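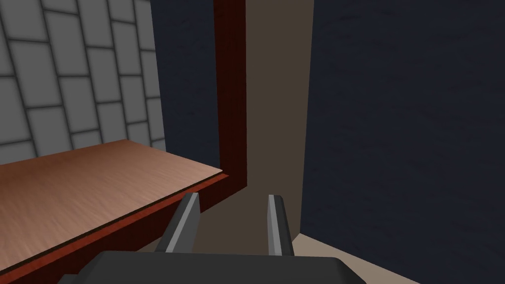 A reader in Riihimäki writes that she canceled Wondutura in January, kept getting the magazines, and would like to know whether she is being haunted or billed. Billed, as it happens. She had removed the app from her tablet and left the subscription running. This section covers the difference.

Section 4: Sharing, Downloading and Canceling
January
By the Drollura help desk
2 min read

Before you start, sign in with the account that pays. Family members can read everything and cancel nothing, an arrangement most families will recognize.

Adding a family member

1. Open Wondutura and tap your initials in the top corner.
2. Tap Household, then Add Reader.
3. Type the person's email address and tap Send. The invitation lasts 15 days.
4. Wait. Teenagers accept at once. Everyone else finds it in the junk folder.

Note: Each reader gets a separate history. Your 417 back issues of a caravan monthly stay between you and the Gosavitz archive.

Downloading issues for offline reading

1. Go to My Shelf and press the cover of the issue you want.
2. Choose Download. Pick Text Only if your device is short on space.
3. Leave the app open until the gray bar turns solid. Switching to another app pauses the download, and it will not mention this to you.
4. To clear old issues, go to Settings, then Storage, then Remove Read Issues.

Caution: "Read" means opened. If you looked at the cover and put it off until the weekend, the app considers you finished.

Note: A shelf holds 100 downloaded issues. When you reach the limit, the oldest one goes first — including the one with the soup recipe. Press the cover and choose Pin to keep it.

Canceling

1. Go to Settings, then Plan, then Manage Plan.
2. Scroll past the offer of a cheaper plan.
3. Scroll past the second offer.
4. Tap Cancel Plan and enter your password.
5. Check for the confirmation email before you close the app. No email means no cancellation.

Caution: Deleting the app does not cancel anything. If you subscribed through your phone's app store, the Cancel Plan button is missing and you will have to cancel in the store's own subscription settings.

You can keep reading until the end of the month you have paid for. Downloads lock after that, pinned or otherwise. If you come back within 2 months, your shelf returns as you left it, and so do the offers in steps 2 and 3.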